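Notebook, July, 14:20

Tidying the workspace before the Zestinard delivery. Measured the clear run along the white wall: 290 cm, less than I had down. The new shelving from Birkska is 151 cm wide, so two units won't fit side by side. One there, one by the door.

Small bottles go back in the tray, lids on.
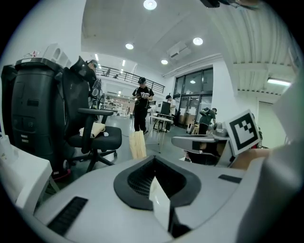

Cloths next. Folded ones can stay out if they're in use, the rest go in the bag for washing at 40. Had 31 on the list in spring and we are down to 15, so reorder from Tondora.

Office chairs: castors want cleaning, thread and hair wound round the axles on two of them. Try the small hook before taking any off.

Still to do: floor under the table, labels for shelf B.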